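Aug 5, 2020

Bench log, continued from the May notebook, which is full.

Spent the morning on the enclosure. Checked the far rail against the back wall with the 600 mm straightedge: gap of 3 mm at one end, closed at the other. Slackened the fasteners, pushed the rail home, tightened from the middle outward. Gap now too small for the feeler gauge. The left and right rails were left alone.

Wiped the white surface twice with the Brinex cleaner, diluted. The first pass left a film. Second pass with plain water, then a dry cloth. The walls got the dry cloth only, as the cleaner dulled a test patch on an offcut.

Supply draw for the left arm logged at 54 W holding still, nearly the same as in May. No change to the joint limits. Home position repeated several times and accepted. Drikico invoice for the replacement fasteners filed under 426. The box was two short and I have written to them.

Lunch late. Read the Hrubý notes on cable routing and disagreed with most of the second section. A strap over the base link needs slack at full extension, and the drawing shows none.

Afternoon state of the bench:
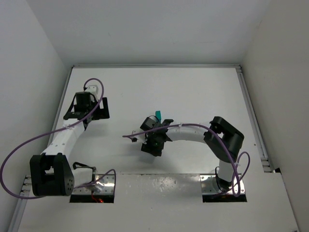 Brarncombe wrote back that the scuffs on the back wall ought to be painted out before any more work is done, and that matte paint would be better than what is on there. I have no objection to matte. I do object to two days of drying time. Replied that the scratch toward the right can wait until the next rail change.

Tomorrow: torque check on the base plate screws, left side first. Order more cloths.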